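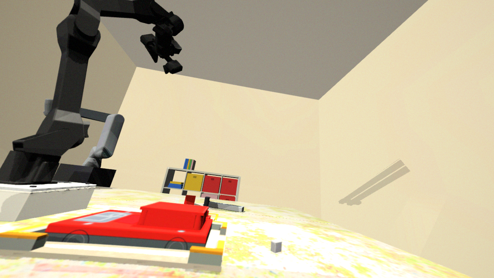 The rally series should pay its marshals

Feb 5, 2018

The Drava Rally Series published its entry rules for the new season last week, and most of the talk since then has been about tires. I would like to talk about page 13, where the organizers repeat the same line they have printed for years. Marshals will receive a vest, a packed lunch and a fuel voucher. The voucher is good for one tank if you drive a small car and live close by.

I marshaled for five seasons before I started writing about the sport, so I am not neutral on this. I stood at the Akinola hairpin in sleet with a radio that worked when it felt like it. I enjoyed most of it. I would not do it now for a sandwich, and I don't think it is fair to keep asking other people to.

The series needs 85 marshals to run a two-day event under its own safety plan. Last fall, at Ekau, it did not have them. The second running of the forest stage was canceled an hour before the first car was due, and the crews drove it as a road section at the speed limit. Spectators who had walked in before dawn saw a line of rally cars go by with their turn signals on. The official notice said "operational reasons." Everyone at the service park knew the reason was that the west side of the stage had no people on it.

A canceled stage is expensive. The road closure has already been paid for, and so have the ambulance crews. The timing company bills the same whether the cars are running or parked. Entrants paid $2,000 each for that weekend and lost the longest stage of the rally. A few of them asked for part of it back and got a polite letter.

Kvido Říha, who has run the stage safety side of the series for longer than most of the current drivers have held licenses, has argued against paying marshals every time it comes up. He made the case again at the winter meeting in February last year and I have heard it from him in person since. His view is that people who come for the love of it pay closer attention than people who come for a check. He also worries that once there is a wage there is an employer, and then there are forms, taxes and insurance questions that a small series can't handle.

I take the second point seriously. The first I don't believe. Drivers in this series who have a sponsor do not brake later or earlier because of it. The doctors at the stage start are paid, and I have never heard anyone say they care less about the injured. The recovery truck operators are paid too, by the hour, including the hours they spend asleep in the cab. Marshals are the one group with a safety job on the stage who are expected to cover their own motel.

What has changed is who can afford to do it. When I started, a lot of the people on post with me were in their twenties. They slept in cars and went back to work the next morning. The crowd at last year's marshal briefing was mostly retired. They are good at the job and they know the roads, but standing on a slope for nine hours is hard on the knees, and each winter a few more of them stop signing up. Younger people do ask about it. Then they price the gas and two nights in a room, add a day off work, and go watch from the bank instead.

The money is not as hard to find as the series says. Bevura, the title sponsor, paid for a hospitality tent at every round last year, with a heated floor. I have been in it and it was nice. It was also half full on both days at Ekau, while the west side of the forest stage stood empty. I don't know what that tent costs, and a sponsor can spend on what it likes, but I would guess nobody from the series has ever asked whether the logo could go on the marshals' jackets and the tent could be smaller.

An increase in the entry fee would do some of it as well. Crews will complain. Crews complain about the fee every year, and they are right that the sport costs too much. Still, a team that goes through a set of tires in a day can find a little more for the people who will reach the car first when it is on its roof.

I am not asking for a salary. A flat daily payment, a room for anyone traveling from outside the county, and actual rain gear would be a decent start. If payroll is the obstacle, run it as an expense allowance with receipts. Other amateur sports pay their referees something and have worked out the paperwork, so it can be done by people no cleverer than we are.

The rules can be amended until the first entry list closes. The marshal sign-up sheet for the opening round went online the same day as the rules, and when I looked this morning there were still whole sections of the second stage without a name.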